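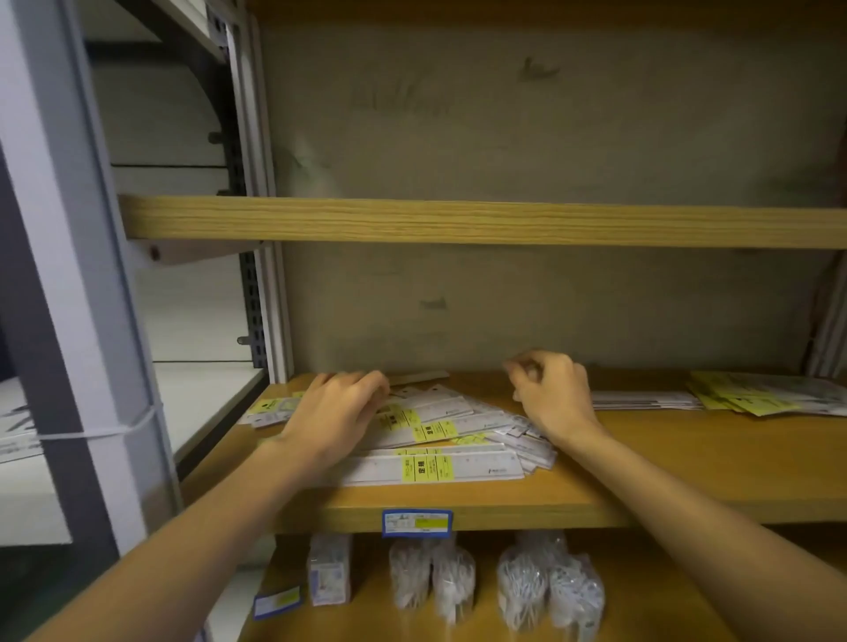 Ruler shelves being sorted at the Mondal stockroom

The stationery bay at Mondal is getting its yearly going-over this month, and the middle shelves are first on the list. Packaged rulers are the slow part. The sleeves are long, thin and slippery, so a pile that starts out square fans out as soon as someone pulls a pack from underneath. By December the loose ones usually outnumber the stacked ones.

The method is the same as last year. Pull the loose sleeves to the middle of the shelf, turn them so the hang tabs all point the same way, press the pile flat and tap the ends even. Finished stacks go to the right of the loose pile. Packs with yellow-green labels stay in their own bundle and should not be mixed in with the plain white stacks. If a sleeve has split or the hang tab has torn through at the hole, put it in the returns tray at the end of the aisle.

Please check that each pile sits over its own shelf label before moving on. Two orders went out from Wevasa last spring with the wrong rulers in them, and both were traced to a stack that had drifted over the next label along. Stray bits of card can go in the recycling.

Stacks should be kept to 90 packs or fewer. Anything taller leans, and the packs at the bottom bow. Extra stock goes in a carton on the bottom shelf with the label facing out. Leave the upper shelves clear for now. They are being held for the Katora notebooks, 3000 of them, which will be shelved once the ruler bay is finished.

The stock count follows the sort. Count sheets are in the blue folder by the packing bench, and each bay needs two counts that match before the sheet is signed. If they don't match, count the bay again and cross out the old figure so it can still be read.

Orders for the Clelik shop will be picked as usual while the work is going on. Pickers should take rulers from the finished stacks only and leave the loose pile alone. The bay will close at 4 p.m. on count day and open again the next morning.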